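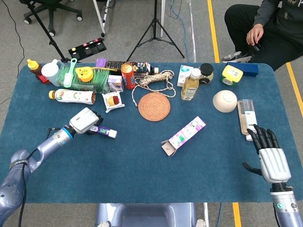 Our sibling afternoon is back on Sun 8 February, and I'm so pleased, as my daughter has been asking since the last one in January! It's for brothers and sisters of kids with a disability, ages seven to 12, and it runs for 2 hours in the upstairs room.

Zsolt Fodor is leading the games again (bring runners, he's keen on tag). Parents can stay for a cuppa or head off – I usually sit in the car with a book and don't feel bad about it. My girl doesn't talk much about her brother at home, but she chatted about him all the way back last time.

We've room for 25 kids. Reply to this email with your child's name and any allergies, please.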